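How to record kitchen demonstrations you won't have to throw away

Filed under: Robot Learning, How-To, Data Collection

By Darlene Gauthier
16 June 2021

I should say at the start that I don't think demonstrations are magic. Every few months somebody tells me that if we only record enough people steering an arm through enough kitchen chores, the policy will sort itself out.

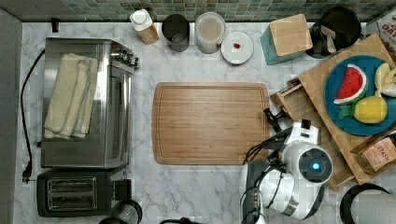 I have yet to see it. What I have seen is a folder of 1,345 episodes, gathered at Roltbridge with a great deal of care over the wrong things, of which 1,041 survived a proper review. The rest had to go, and the policy trained on what remained was better than the one trained on the lot. Not hugely better. Enough to make me cross about the weeks we'd spent.

So these are the steps I follow now for short pick-and-place tasks on a kitchen worktop: plastic fruit to a plate, plate to a board, that sort of thing. I'm assuming you have a working arm with a two-fingered gripper, some means of steering it by hand, and a recorder you trust. If you don't trust your recorder, start with step 2 and stay there until you do.

1. Write the task down before you touch the arm

One sentence. "Move the lemon from the plate to the cutting board and let go." Then write what counts as finished. Does the lemon have to be at rest? Does the gripper have to back away? How far?

It sounds fussy. Benedita Moreira and I once labelled the same batch separately and disagreed on so many of them that we had to go back and invent a rule after the fact. Hers ended when the fingers opened. Mine ended when the arm was clear of the board. A model trained on both learns to dither over the board with its fingers half open, and then people blame the network.

2. Record two episodes and play them back

Do this every session, even if nothing has changed since yesterday. Replay the recorded actions on the arm, slowly, with a hand on the stop button and the objects put back where they began. If the replay misses the object by a long way, your timestamps or your calibration are off, and everything you record that day will be off in the same fashion.

Look at the camera streams next to the joint readings as well. A lag of a few frames is hard to spot by eye when the arm moves slowly, so make one quick, obvious movement and check that both show it at the same moment.

3. Decide what will vary

The usual advice is "vary everything". I don't believe it, at least for small sets. If object, start position, lighting, clutter and operator all change at once, you can't tell which gap caused the failure you'll be looking at next month.

Choose a couple of things and vary them properly. For fruit on a plate I'd choose:

- where the plate sits and which way the fruit is facing
- where the arm starts from

Leave the background alone for the first batch. Ordinary kitchen clutter is fine, and I'd sooner have it than a bare bench, but put it somewhere and keep it there. Change it in the second batch and note that you did.

Use a written list of start positions, shuffled. People left to themselves do not place things at random. Noboru Nishimura plotted the start positions from one of our early sessions and they made a tidy little blob within easy reach of the operator's chair.

4. Steer at one pace, and don't pause to think

Pauses are poison if your learner only sees the current picture and pose. The arm hangs over the lemon while you make up your mind, and the lesson recorded is that hanging over the lemon is correct. Plan the movement first, start the recording, then go.

If you do need to stop, end the episode and mark it. Some people trim the still sections out by script afterwards. It helps, but check what the script does around the grasp, where the arm is meant to be nearly still while the fingers close. Ours cut straight through a good many grasps before Chiyo Sugiyama noticed.

5. Keep some of the mistakes

A slip followed by a second, successful grasp is worth having. The policy will slip too, and it needs to have seen a way back. Tag these as recoveries so that you can train with and without them.

A slip followed by the operator giving up is another matter. Keep it in a separate folder if you have the disk space. It may do for training a success detector, though I've heard that promised far more often than I've seen it done.

6. Change operators, but write down who it was

Six sessions by one person gives you that person's habits. Some of us come in from above, some sneak in from the side. Mixing the two can hurt a simple learner, which averages them and arrives at an angle neither of us would use. I'd begin with one operator for a baseline, then add a second and compare. Put initials in every episode's notes. Nobody remembers later.

7. Review before you record more

Stop after the first session and watch all of it at double speed. Throw out anything that breaks the rule you wrote in step 1. Then train something small and cheap on what's left and run it on the arm.

You are checking whether it moves towards the right object at all. If it heads for the same spot wherever the plate is, more of the same data is unlikely to cure it. Go back to your list of start positions.

8. Hold some positions back

Pick a handful of plate positions that never appear in the training set, and test only on those. We didn't do this in March and reported a success rate I'm now rather embarrassed by. When I read other people's results, it's the first thing I look for, and quite often I can't find it.

How many is enough?

I don't know, and I'd be wary of anyone who gives you a number without asking about the task. Plot success on the held-back positions against how many episodes you used. If the line is still climbing, carry on. If it has gone flat, the next batch needs to differ from the last one in some way, and you'll have to decide which.

Fumiko Iwasaki has asked for our note template. It's plain text with one line each for task, operator, start position, result and remarks. We tried a form with drop-down menus and everyone picked the top entry.

2 comments | 6 shares

Tags: demonstrations, teleoperation, grippers, data quality

Contact | © 2021 Roltbridge | Back to top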